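Teaching by remote control: how the Waleck counter task is coming along

Members who came to the open evening will remember that we promised an update on the counter task once the first batch of demonstrations was in. The batch closed on Mon 22 January with 465 runs saved, of which 69 have been set aside for checking. The rest have gone to Suvville, where the training is done.

For those who missed the evening, the task is a short one. The robot stands at a counter in a simulated room and has to pick up a small block and move it to a given spot. A person does this first, many times over, by driving both arms with a pair of hand controllers. The simulator records every joint position along with the view from the robot's head camera. The learning program is then given the recordings and asked to copy what the person did.

We chose to work in simulation for this stage because a room can be reset in a second or two and a dropped block does no harm. It also means that members can take a turn from home. All you need is the Urquhart client and a set of controllers, which can be borrowed from the office for a week at a time.

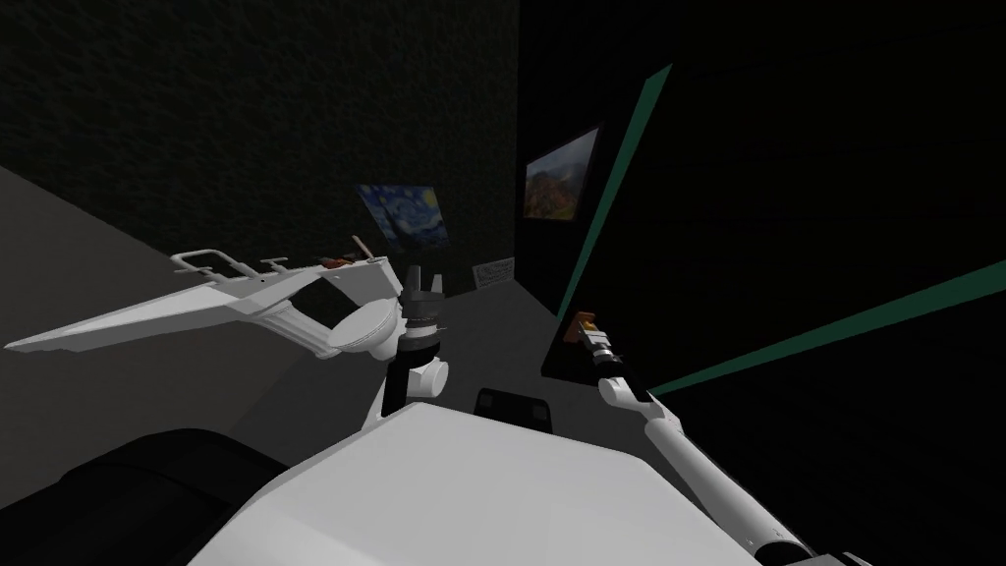
Driving two arms at once takes some getting used to. Most new operators forget about whichever arm they are not looking at, and it drifts. With the block up at the tip of the right gripper, as it is at this point, the left arm still needs a steady hand, and more so when its gripper is up against something as large as the white rack. A nudge there is recorded along with everything else, and the program has no way of knowing that you didn't mean it. Our advice is to settle the left hand before you start the right one moving, and to rest that elbow on the desk if you can.

The other common fault is speed. People who are confident with the controllers tend to rush the last part of the reach, then stop and correct. Those corrections are useful in small numbers, as the program does need to see how to recover from a poor approach. But in the first week they turned up in nearly 23 runs out of every batch of 47, and the early version of the trained program picked up the habit. It would go past the block, wait, and come back for it. Slower runs in the second week have mostly put that right.

Camera view matters too. The operator sees what the robot sees and nothing else, so judging depth is hard. Some of you have asked for a second view from the side. We tried this for two sessions and decided against it. If the person can see something the robot can't, they will make choices the robot has no means of copying later on. You may, however, tilt the head before a run begins, provided you leave it alone once recording has started.

We have had questions about what makes a good run. There is no set time limit, but please try to keep to the following.

Start from the rest position each time.
Bring the gripper over the block before lowering it.
Close the fingers once, and wait for the contact light before lifting.
If you knock the block out of reach, end the run and mark it as failed.
Don't delete failed runs. They are kept in a separate folder and we do look at them.

The layout of the room changes from one set to the next. This is done on purpose, so that the program doesn't learn one fixed path. The block may be close by or right at the back of the counter, and the far positions are the ones we are short of. They are awkward to do, as the arm is close to full stretch and the wrist has little room left to turn. If you have only half an hour to spare, please spend it on those.

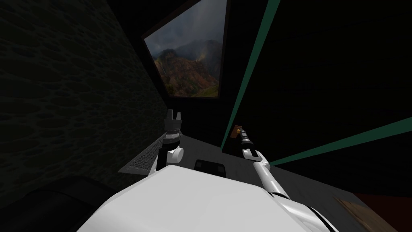 Sheena Farquharson wrote in to say that she finds the far positions easier if she plans the grip backwards, starting from the angle she wants the fingers to close at and working out where the elbow has to be. She also asked whether left-handed operators could swap the controllers over. They can't at present - the left controller always drives the left arm - but the request has been passed on to Sastetti, who look after the controller software, and we hope to have an answer by the next issue.

The second batch is open now. Slots can be booked through the members' page in the usual way, and new operators should do the practice room first. It takes twenty minutes and nothing in it is saved.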